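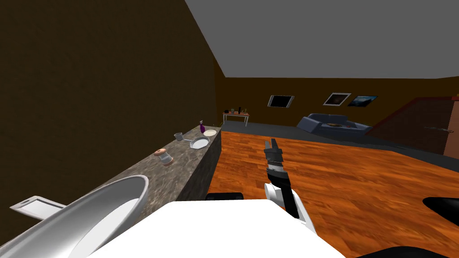

2 min read

Rules for a simulated kitchen before we let people submit runs?

I look after a little shared simulation kitchen for our robotics club (we call it Codora), and before we open it up in July I'd love to write down some house rules. It has the long granite counter, the sink, a saucepan and frying pan, a plate, a spray bottle, and a jar that's lying on its side. My question is what to insist on – should everybody start from the same layout, or may they tidy things up first? And does a tipped jar count against a run?

Pornthip Phromma

Same layout for everyone, please! We let people rearrange things in ours and spent a whole spring arguing over scores that couldn't be compared. Save the starting positions and the random seed with every run, keep the failed ones too, and write down what counts as a failure before anyone starts. If the jar starts on its side, it's part of the task, so I'd only mark people down for what they knock over themselves. I'd also set a limit on steps – ours is 1000 and folks have been happy with it.

Elsie Cheetham

Agree on the seed. Also keep spray bottles away from plates, even in a sim. Bad habits carry over.

Storeck82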